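April, late, feet up

Finally got to the open day at the Pascual lab over in Trirnville, and I'm still kind of buzzing! I nearly skipped it (25 minutes on the bus from Sokemton and then that awful hill) but the flyer said robot arms and food, so of course I went.

They had 9 stations and I hung around the kitchen one way too long. The arm there is called Wukero. The woman running it told us they've logged 2,709 practice runs with it so far this year, which made me feel lazy. She let me rest my hand on the arm while it was switched off, and it was lighter to push around than I figured. I asked if it ever drops stuff and she laughed and said come back on a bad morning.

What I liked best was that you could stand right by the table with the laptop on it and see the wrist camera's side of things. I kept looking at the fingers, all that shiny metal with little bolts and the black tips. She gave us a link to some of the pictures, so I saved one: 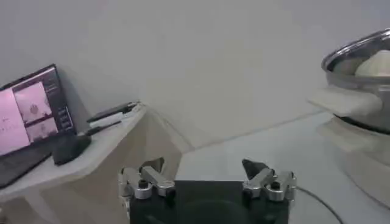 Wukero's own view, gripper open, pot on the right

I want to say dough in the pot, but I never asked, and now it's bugging me. Skipped the talk upstairs, grabbed two cookies, and just made the bus. Need to email them about the summer evening class before it fills up. Also buy bus tickets!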